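17 Jan 2024
By Nnamdi Omoregie

Sorting out a year of self-employment before the tax deadline

Carla Didenko has prepared returns for other people for eleven years, most of them for clients who work for themselves. She runs her practice from a rented room over a print shop. When we spoke, she had already taken calls that morning from two people who wanted to know why they owed money when they had never owed any before.

"They left a job in the spring and went out on their own," she said. "At the job, tax came out of every check. On their own, the whole amount lands in the bank account and looks like it belongs to them."

Her first question to a new client is whether they made estimated payments during the year. Most did not. She tells them to look at what they owe now, before they worry about penalties, and to put money aside each time a customer pays.

"I had a client who moved $333 a week into a separate account, starting in November," she said. "It didn't cover everything. It covered enough that we could deal with the rest in a normal way."

Records are the other problem. Didenko does not mind a shoebox of receipts, but she does mind receipts with nothing written on them. One client, who runs a small repair business called Pindetti, brought in a card statement with a single charge of $1,079 and could not remember if it was for tools or a family trip. They left it off the return until he found the invoice. It was tools.
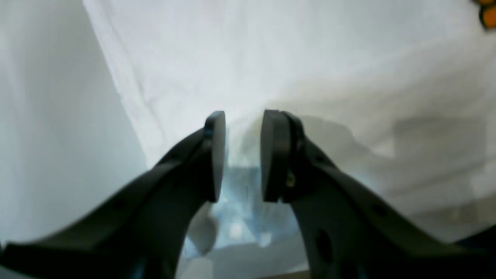
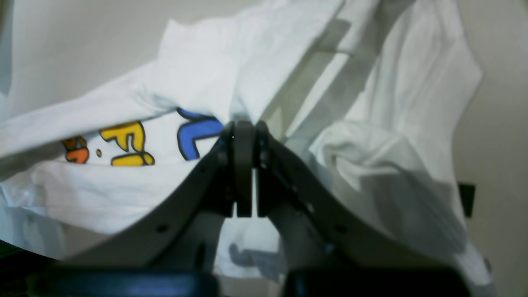
Two close-up views of a gripper, the second with white fabric between its fingers.

I asked about work clothes, which come up every year. "If you could wear it to the grocery store, I am going to say no," she said. "A plain shirt is a plain shirt, even if you only wear it on jobs. Safety boots are a different conversation."

Mileage is where she sees the most guessing. She wants a date, a place and a reason for each trip, written down close to the day. A client once handed her a log that said 500 miles for every month of the year. She sent it back, and he rebuilt it from his calendar and his customer invoices. One month came out at 510. Several were much lower.

She has no strong view on software. Some of her clients use Gistex, some use a spreadsheet, and one keeps a paper ledger that Didenko calls the cleanest set of books she gets. "Pick one and stay with it until the year is over," she said. "Switching in the middle is how things get entered twice."

What about people who can't pay by April? File anyway, she said. The penalty for not filing is usually larger than the one for paying late, and a payment plan can be set up afterward – she helps with several each spring.

She expects to stop taking new clients in the middle of March. After that she gives people the forms list and tells them to ask for an extension.

Comments

breltano_fan: The part about 500 miles every month made me laugh. I did the same thing my first year.

Joyce M: Does an extension give you more time to pay or only to file?

R. Haskell: Only to file, Joyce. You still need to pay what you think you owe by the April date.

tilesetter62: My guy wants everything by February 1 or he charges extra. Wish I'd read this in the fall.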